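4.2 Testumgebung und Gehwegsegmentierung

Für die Auswertung der Bewegungsplanung verwenden wir die Simulationsumgebung Cernitz, die einen Stadtteil mit Gehwegen, Kreuzungen und Fußgängern nachbildet. Der Planer Petek läuft darin unverändert, das heißt mit demselben Programmcode und denselben Parametern wie auf der realen Plattform. Die Verbindung zwischen Simulator und Planer übernimmt die Middleware Werico, welche Kamerabilder und Posen mit einem gemeinsamen Zeitstempel versieht. Eine erste Schwierigkeit liegt in der Wahrnehmung der begehbaren Fläche. Harte Schlagschatten auf hellem Pflaster erzeugen Kanten, die einem Bordstein ähnlich sind, und spiegelnde Glasfassaden setzen die Straße scheinbar hinter der Scheibe fort.

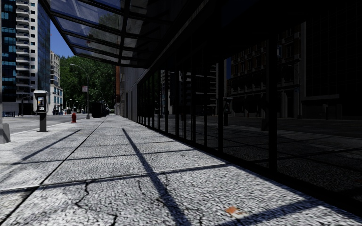
Das Segmentierungsnetz wurde deshalb mit 692 zusätzlichen Bildern nachtrainiert, in denen der Sonnenstand variiert ist. Die Tiefenschätzung bleibt hierbei eingefroren. Pixel, deren geschätzte Tiefe hinter der Ebene einer erkannten Fassade liegt, werden vor dem Eintrag in die Belegungskarte verworfen. Diese Regel ist einfach, sie verlangt aber eine stabile Schätzung der Fassadenebene. Bei sehr flachem Blickwinkel ist diese Bedingung nicht immer erfüllt, und die Karte enthält dann einzelne falsche freie Zellen. Wir haben auf eine Filterung über die Zeit zunächst verzichtet, um die Latenz des Planers nicht zu erhöhen. Der Planungszyklus beträgt 100 ms.

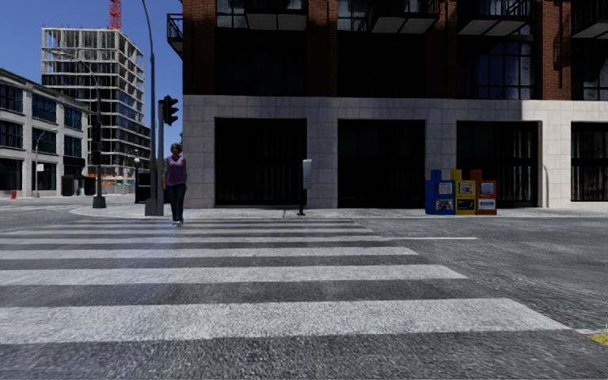
4.3 Prädiktion von Fußgängern am Überweg

An Überwegen muss der Planer entscheiden, ob eine Person am gegenüberliegenden Bordstein die Fahrbahn betreten wird. Wir benutzen dafür das Modell Skulness, das aus der Position und der Körperorientierung eine Verteilung über mögliche Zielpunkte berechnet. Der Zustand der Lichtsignalanlage geht nur dann ein, wenn die Leuchtfelder sichtbar sind. Ist der Signalgeber von der Kamera abgewandt, so wird der Zustand als unbekannt geführt – eine Annahme »Grün« wäre hier nicht zulässig.

Insgesamt wurden 500 Episoden mit je einer entgegenkommenden Person simuliert. In 254 davon war der Signalzustand für die Kamera nicht bestimmbar. Beide Gruppen werden im Folgenden getrennt betrachtet, weil der Planer im zweiten Fall einen größeren seitlichen Abstand wählt und dadurch die Dauer der Querung nicht direkt vergleichbar ist.

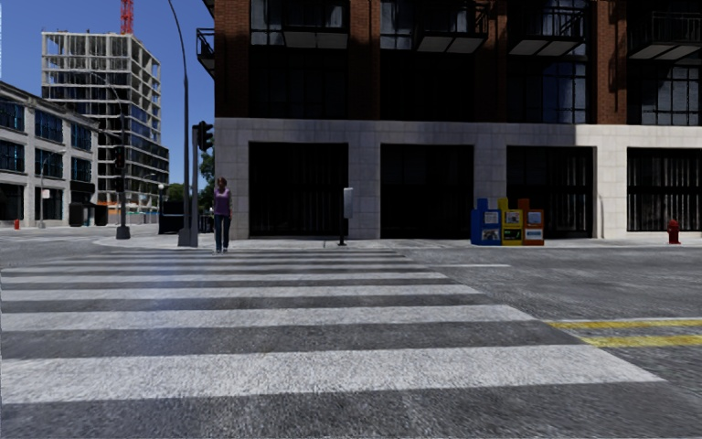
Abb. 4: Simulierter Überweg mit Fußgängerin nahe dem gegenüberliegenden Bordstein.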